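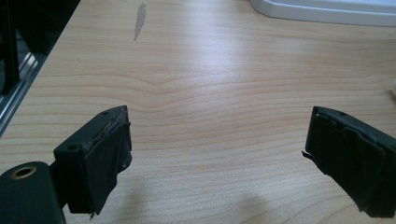
I have been promising myself for weeks that I would write up the glare problem, and since it's Tuesday night and the training job has hours to go, I'm finally sitting down with a mug of tea to do it.

Some background if you're new. Grisolier is my little stack for turning hand-held gripper recordings into something a policy can learn from. It takes the video from the gripper camera, works out where the camera was at every instant, measures how wide the fingers were open, and writes it all out in a tidy format. The second part has behaved beautifully from the beginning. The first part, the tracking, has been eating my evenings.

My trouble is wood grain. I love a wood desk (I'm typing at one right now!) but long, gently wavy lines all running the same way are a miserable thing to hand to a feature tracker. It can tell you very well that you moved across the grain, and it will happily guess at how far you moved along it. Put a bright patch of light over the middle of the desk and the few decent corners you had get washed out too. The sheen also slides along as the camera moves, so the tracker locks onto its edge and decides the whole desk is drifting.

What the tracker likes best in a view like that is the gripper's own fingers. Mine have thick black pads with creases and frayed bits and all sorts of lovely texture, and they never move relative to the camera except when the jaws do. So you get a pile of high-confidence features all voting that you're standing still. I had a mask for this, of course, but I'd drawn it around the bare fingers and never redrew it for the padding, and the bulkier right-hand pad was poking well outside it. I felt pretty silly when I finally overlaid the two.

So I did 2 things. First, the mask now grows and shifts with the measured jaw width, with a generous margin for loose edges. Second, I added a brightness check that throws out features sitting on the border of a blown-out patch. I'd tried that once before in Bowen, my older tracker, and gave up because it left me too few points. This time I let it keep the dull ones, the scuffs and smudges, which turn out to be wonderful landmarks. I may never clean a desk again.

I reran the whole batch, 2,621 clips, and 80 still lose tracking. I can live with that for now, though I'd like to look through them before I start on the Akon exporter, which still drops the final timestamp if a clip runs under 200 frames. I know why, too, I just haven't wanted to open that file.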